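An afternoon at the Morkmont open day
The yellow cup, the white bin and a red apple

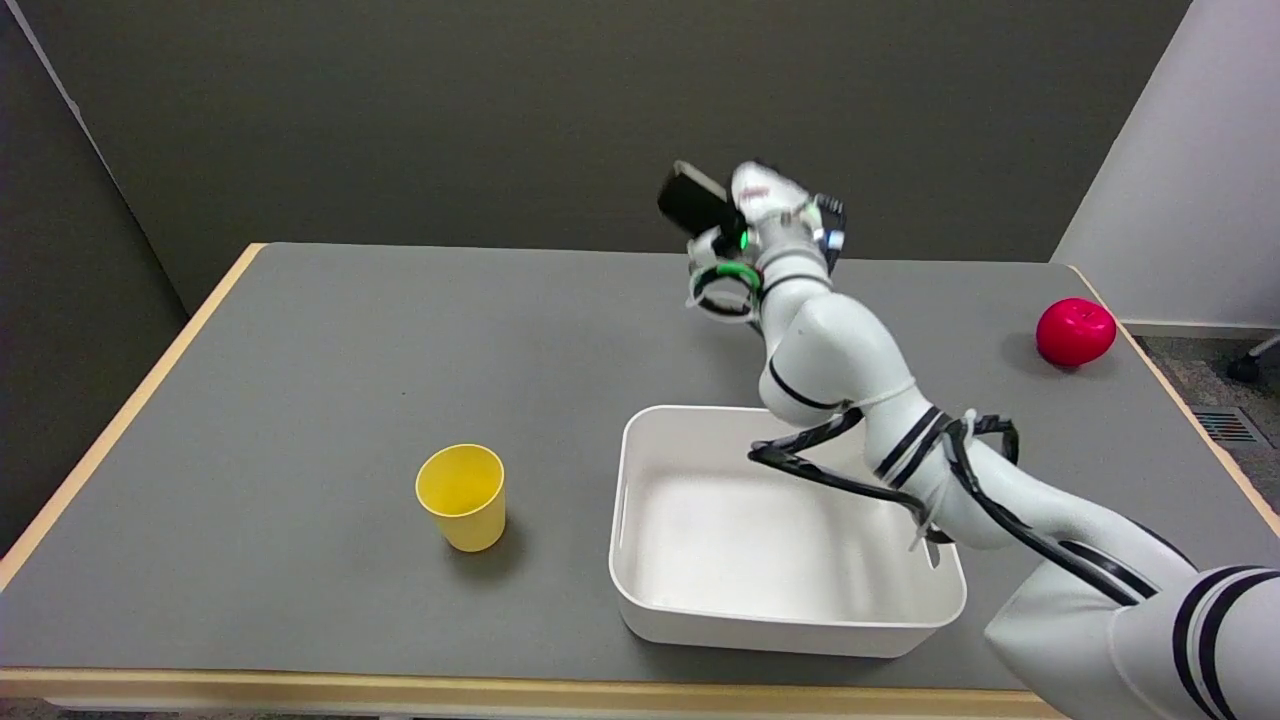 One of the tables at Morkmont, with the cup standing left of the bin.

I had meant to stop by Morkmont for an hour and be home in time to start dinner, and of course I stayed until they were stacking the chairs. The open day is held every June in the old Drandodano building, up a flight of 32 steps that I felt in both knees, and it's given over to ordinary household things and how we handle, sort and put them away. I know how that sounds, but I had a lovely time!

My favorite stop was the gray-topped table with the pale wooden edge. It had so little on it – a yellow plastic cup, a shallow white bin with rounded corners, and an apple so red and shiny that I thought about lunch for the rest of the visit. Marites Cruzado, who showed our group of 21 through, is very fond of bins like this one. She likes low sides, and she likes a handle slot at the end, and she told us she had gone through drawer after drawer at her mother's house with nothing but shallow bins and a free weekend. I've always bought the deep kind, and things go into them and are never heard from again, so I wrote that down.

We got to talking about plastic cups after that (mine are all scratched from the dishwasher) and a gentleman from Tiongson told us he still drinks his morning juice out of one he had as a boy.

Coffee was downstairs in the Sinano room, with a very good lemon cake. Parking is on the street, so come early, and bring a sweater for the upstairs rooms.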